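Einführung in den Boulevard- und Unterhaltungsjournalismus
Skript zur 3. Sitzung: Die Personenmeldung
Dozentin: Ruba Majali
Stand: 13. September 2022

1. Gegenstand

In der letzten Sitzung ging es um die Auswahl von Themen im Unterhaltungsressort. Heute geht es um die häufigste Textform des Ressorts, die kurze Meldung über eine bekannte Person. Gemeint sind Trennungen, Geburten, Umzüge, neue Rollen, Krankheiten, Rückzüge. Der Text hat meist drei bis acht Absätze und wird in weniger als einer Stunde geschrieben.

Als Material dient unser Übungskorpus mit 2.509 Meldungen aus Onlineportalen. Davon sind 273 von Hand ausgewertet. Die Auswertung liegt im Kursordner, bitte vor der Übung am Ende des Skripts ansehen.

2. Aufbau

Die Meldung beginnt mit dem Neuen, in einem Satz, mit Namen. Der zweite Satz nennt die Quelle. Wer die Person ist, steht in einer kurzen Apposition und bekommt keinen eigenen Absatz. Hintergrund folgt ab dem dritten Absatz und darf beim Kürzen wegfallen.

Beispiel für einen brauchbaren Einstieg:
Die Sängerin Karaca hat ihre Herbsttournee abgesagt. Das teilte ihr Management am Dienstagvormittag mit.

Beispiel für einen schwachen Einstieg:
Fans hatten es schon lange befürchtet, jetzt ist es traurige Gewissheit.

Der zweite Einstieg enthält keine Nachricht. Außerdem behauptet er etwas über »Fans«, wofür im Text kein Beleg folgt. Im ausgewerteten Teil des Korpus kommt diese Wendung in Varianten sehr oft vor.

3. Quellen

Man unterscheidet vier Arten:
Mitteilung der Person oder ihres Managements
Beitrag der Person in einem sozialen Netzwerk
Interview, eigenes oder fremdes
»Insider«, also eine ungenannte Quelle

Bei Beiträgen aus sozialen Netzwerken ist zuerst zu prüfen, ob das Konto echt ist. Danach wird der Wortlaut gesichert, weil Beiträge gelöscht oder geändert werden. Übersetzungen macht man selbst und kennzeichnet sie. Eine Übersetzung von einem anderen Portal zu übernehmen ist ein Fehler, der sich durch ganze Ketten von Meldungen zieht.

Fremde Interviews werden mit Namen des Mediums zitiert. »Wie jetzt bekannt wurde« genügt nicht. Wenn das Originalinterview nicht zugänglich ist, muss das im Text erkennbar sein.

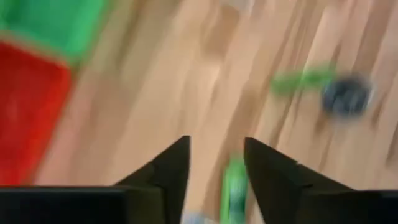
Für ungenannte Quellen gilt im Kurs eine einfache Regel: Wir verwenden sie nur, wenn die Redaktion selbst mit der Quelle gesprochen hat. Ein Insider, den man aus einem anderen Magazin abschreibt, ist keine Quelle. Im Korpus lässt sich das am Fall Trisik nachlesen. Das Magazin Penwood meldete im Mai eine Auflösung der Band, mehrere Portale zogen nach, und alle beriefen sich auf denselben anonymen Satz. Das Dementi der Band erschien am Abend und wurde nur von einem Teil der Portale nachgetragen.

4. Privatsphäre

Auch wer in der Öffentlichkeit steht, hat ein Recht auf ein privates Leben. Zu fragen ist jeweils, ob die Person das Thema selbst öffentlich gemacht hat und in welchem Umfang. Wer einmal über die eigene Hochzeit gesprochen hat, hat damit nicht die Berichterstattung über eine spätere Trennung freigegeben.

Besondere Zurückhaltung gilt bei Krankheiten. Diagnosen werden nur genannt, wenn die Person sie selbst bestätigt hat. Spekulationen über Gewicht, Aussehen oder einen abgesagten Termin gehören nicht in die Meldung, auch nicht als Frage in der Überschrift.

Kinder werden ohne ausdrückliche Zustimmung der Eltern weder mit Namen noch im Bild gezeigt. Die rechtlichen Einzelheiten (Recht am eigenen Bild, Abwägung im Einzelfall) folgen in Sitzung 8.

5. Überschrift

Die Überschrift muss vom Text gedeckt sein. Steht im Text »erwägt«, darf in der Überschrift nicht »verlässt« stehen. Vornamen allein nur, wenn die Person unter dem Vornamen auftritt. Das Wort »Schock« ist im Kurs gestrichen.

6. Übung

Schreiben Sie eine Meldung von höchstens fünf Absätzen nach folgenden Angaben:
Der Moderator Fatar gibt seine Abendsendung ab. Quelle ist ein Beitrag auf seinem eigenen Konto. Er nennt als Grund seine Familie, ohne Einzelheiten. Der Sender hat auf eine Anfrage bisher nicht geantwortet. Ein Portal schreibt von Streit mit der Redaktion und beruft sich auf Insider.

Entscheiden Sie, ob der letzte Punkt in die Meldung gehört, und begründen Sie das in zwei Sätzen unter dem Text. Abgabe über den Kursordner bis zum Vorabend der nächsten Sitzung. Dateiname: Nachname und Nummer der Sitzung.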